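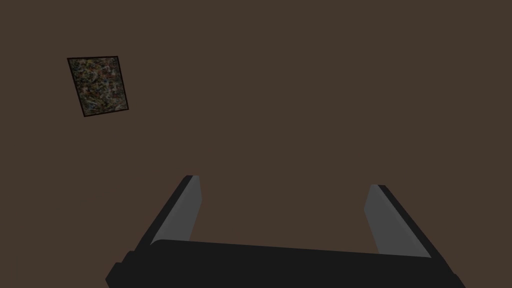
## Drakstead texture randomizer: a short review

The pitch: train a wrist-view grasping policy on squares covered in random patterns, and it stops caring what real things look like. My test square got speckles, like granite or a scouring pad. The surface stayed plain brown, as they do in simulation.

I ran 400 simulated grasps. Thư Khúc wanted a baseline, so we trained a flat-color policy too. Speckle won by 30 points, until Uriel Saavedra moved the camera 2 cm and the lead went home.

Good add-on, thin manual. Three stars until April's update.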